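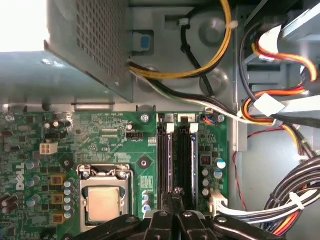

How I Put RAM Back in an Old Office Tower

Posted 2018-12-06 in Fixing Stuff

So I've been bringing an old Dell desktop back from the dead for my aunt (she wants it for recipes and solitaire, that's the whole wish list), and the memory is the one part people keep asking me about. It's easy! It's also the part most folks do a little too gently, and then the computer sits there and beeps at them.

Before you open anything

Shut it down, pull the power cord, then hold the power button for a few seconds. Lay the tower on its side with the removable panel facing up. I used to do this with the case standing, with my arm bent like a coat hanger, and I can't recommend it. Touch some bare metal on the case before you pick up the memory, and hold the stick by its ends. Keep your fingers off the gold contacts. 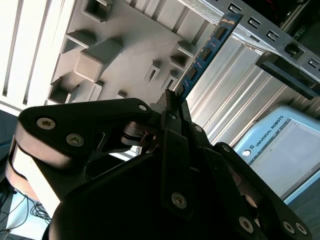
Finding the slots

Look for the processor socket first, the square thing with the metal frame around it. The memory slots are the long black ones to the right of it, on this board anyway, and there are 2 of them. If a cable is in your way, move it aside now and not when you've got a stick of RAM in one hand. Then push the latches at the ends of the slot outward. Mine were stiff, so I used a thumbnail and some bad language.
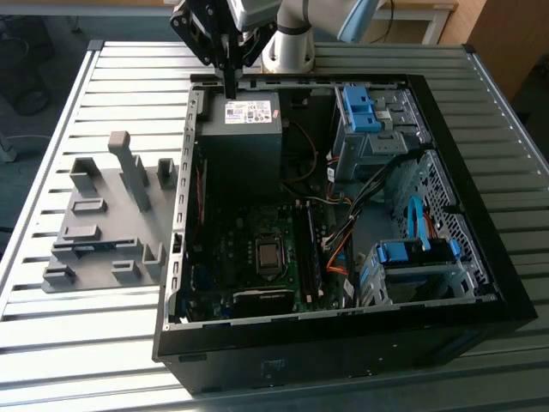 Dust is worth dealing with while you're in there, too. A few short puffs of canned air down each slot is plenty. I leave the power supply closed, always, and I only blow around the outside of it.

Pushing it in

Every stick has a notch in the bottom edge, and the slot has a little bump to match. Line those up before you push. If they don't meet, turn the stick end for end and try again. Now press straight down with a thumb on each end until the latches swing in and click. It takes more force than you'd like, and the board may flex a tiny bit. Check that both ends are sitting level.

Got a matched pair? Do the second one the same way, then plug in and power up with the side panel still off, in case you have to go back in. 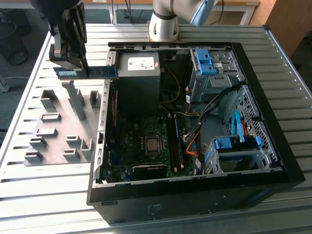 Ewurabena Gyamfi: Mine beeped 4 times and wouldn't start until I took the stick out and pushed it in again, a lot harder. One end had never clicked. Thanks for the bit about the notch, I had it backwards too!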